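Kiston Deckmodul A1: Probenvorbereitung mit vier Plätzen und einer eigenen Meinung

Wer im Labor arbeitet, kennt den Satz »Die Platte steht doch da«. Sie steht dann meistens woanders. Das Deckmodul A1 fragt deshalb nicht den Kollegen, es fragt die Plätze D1 bis D4 und zeigt das Ergebnis auf der Anzeige neben dem Deck. Leuchtet die Lampe, liegt etwas auf dem Platz. Bleibt sie dunkel, darf jemand zum Regal gehen. 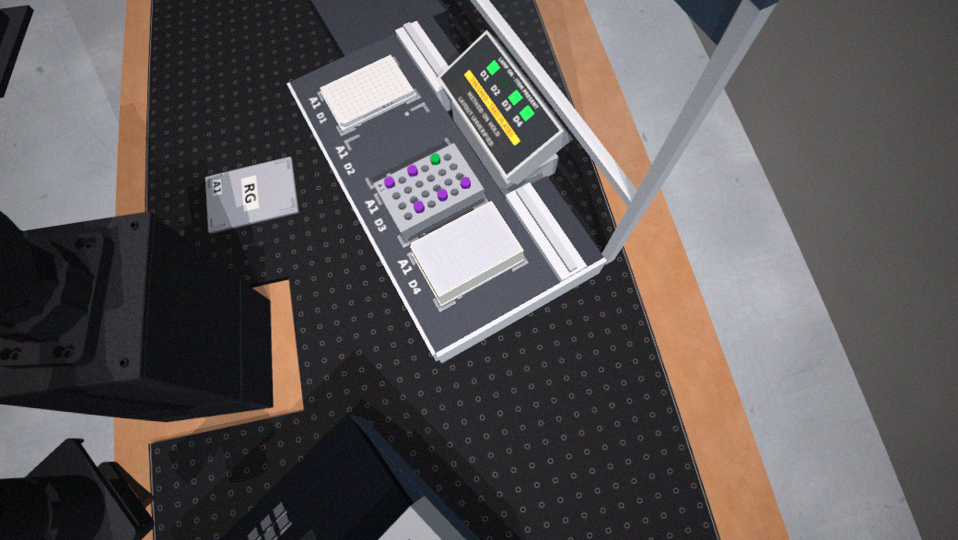 Was sich für das Team ändert

Zuerst das Pipettieren: Das macht der Arm. Was bleibt, ist das Bestücken, das Prüfen und die Frage, wer die Deckel verlegt hat. In unserem Referenzlabor in Inskip bereitet die Frühschicht 28 Platten vor, ohne dass jemandem der Daumen wehtut. Laborleiterin Maureen Naylor hatte mit Jubel gerechnet. Bekommen hat sie eine Diskussion darüber, wer jetzt die Bestückungsliste führt (es ist Temitope Ugwu, und er führt sie streng).
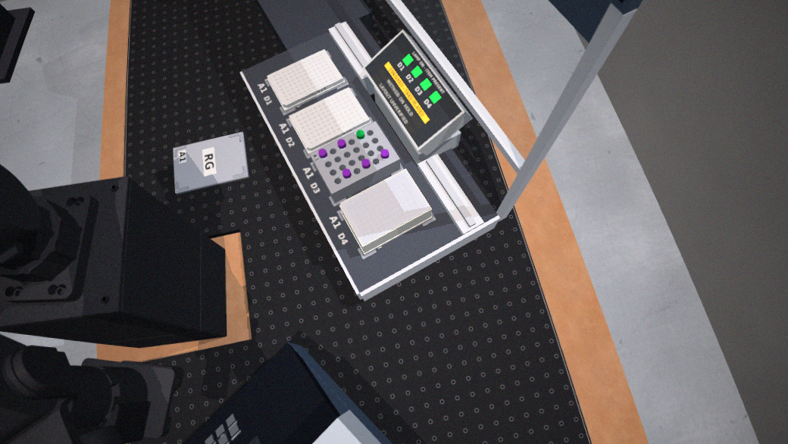
Die Einarbeitung dauert 2 Tage. Am ersten lernt man das Belegen des Decks, am zweiten, der Anzeige zu glauben, was erfahrenen Kräften deutlich schwerer fällt. Vier grüne Lampen heißen, dass alle vier Plätze belegt sind; ob im Röhrchen mit der grünen Kappe das Richtige ist, muss weiterhin ein Mensch wissen. Für diesen Menschen liegt eine gedruckte Kurzanleitung bei.

Lieferumfang: Deck mit vier Plätzen, Eckhalter, Anzeige, Kurzanleitung. Röhrchengestell und Platten sind nicht enthalten, Geduld auch nicht. Bestellnummer 142, Beratung durch Amber Hartley.

Kiston Laborautomation, Poltlow | Kontakt | Impressum | © Kiston | Nach oben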